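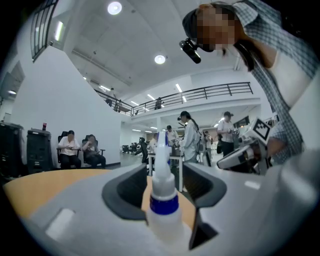 # Chapter 11: Packaging and the Small Manufacturer

A product reaches its buyer inside a package, and the cost of that package is settled long before the first sale. This chapter examines how small manufacturers choose, price, and order containers. It builds on the discussion of fixed and variable costs in the previous unit.

Consider Natholm, a producer of household adhesives. The company sells most of its output in squeeze bottles bought from a single supplier, Barkik. Barkik accepts no order under 300 bottles and lowers its unit price once an order reaches 800. Natholm must decide whether the lower price justifies the added storage and the cash tied up in stock that may sit on a shelf for months.

Its competitor, Mudard, fills larger tubs for contractors and replaces them less often. The two firms sell almost the same adhesive, yet their packaging budgets differ sharply.

## Key Terms

- **Minimum order quantity:** the smallest order a supplier will accept
- **Price break:** the order size at which the unit price falls
- **Carrying cost:** the expense of holding unsold goods or materials

## 11.1 Reading a Supplier's Price List

Suppliers rarely quote one price. A typical list states a base price, one or more price breaks, and separate charges for caps, printing, and freight. Students should learn to combine these items into a single delivered cost per unit before comparing offers.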